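Notebook, gripper bench
Dec 4, 2018

Continuing the comparison of the two hand-held grippers. Drikari fingers on one, Zendik fingers on the other, same body and same trigger linkage on both. Lies wants a decision before the Willems order goes in, so the aim was to settle fingertip compliance and marker cube tracking and leave the cable question for later.

Setup as in the June entry, with these changes:
Marker cubes reprinted on matt stock. The old ones were glossy and dropped out under the ceiling lights.
Head camera exposure fixed. Auto exposure hunts whenever the wearer turns towards a window.
Trigger spring on the Zendik unit swapped for the softer one Crescencio had left over.
Logging moved to the Omdale box. Buffer set to 3000 samples, which is more than we need for short runs.

Bench part first. Closing on the 50 mm block, both units repeat well enough that I can't separate them by feel or from the log. On thin stock the Drikari fingers close slightly out of parallel and the tips meet before the pads do. Mieke thinks the pivot pins are worn. I have not had it apart yet. The Zendik pads stay parallel but the trigger is heavier even with the softer spring, and my hand was tired by the end of the set.

Then contact against fixed structure, with the wearer moving freely. Window mullion as the target: vertical, rigid, easy to find again in the video. Right-hand unit goes to the lower part of the mullion, left-hand unit held upright in view as the reference.

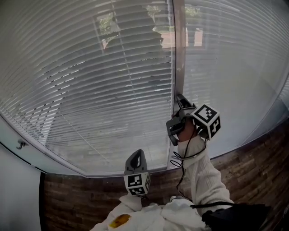
688 words in full entry · 3 min read

Two marker faces showing on the right-hand cube, front and side, and the pose solve is much steadier like that than with a single face. With only the front face in view the yaw estimate flips now and then. Hilde's filter catches most of the flips but adds lag, and I would sooner fix the geometry. Options are to rotate the cube on its mount so that two faces are normally towards the head camera, or to put a second camera lower down. The first costs nothing.

Backlight was my other worry. The blinds were down for all seven runs and detection held throughout. Not tried with them raised. Lens distortion is strong towards the edges, so the calibration needs redoing with more board positions in the corners before anyone quotes position error from this session.

Cable: still annoying. The loop below the gripper is too long and pulls on the wrist when the arm is up. Shortening it limits reach. Els suggested clipping it at the elbow — worth a try, cheap.

To do
Strip the Drikari unit and check the pins.
Rotate both cubes, repeat the mullion runs.
Repeat with blinds raised.
Recalibrate the head camera.
Ask Els for the clips.

No recommendation to Lies yet. Leaning towards Zendik for the pads if the trigger can be made lighter.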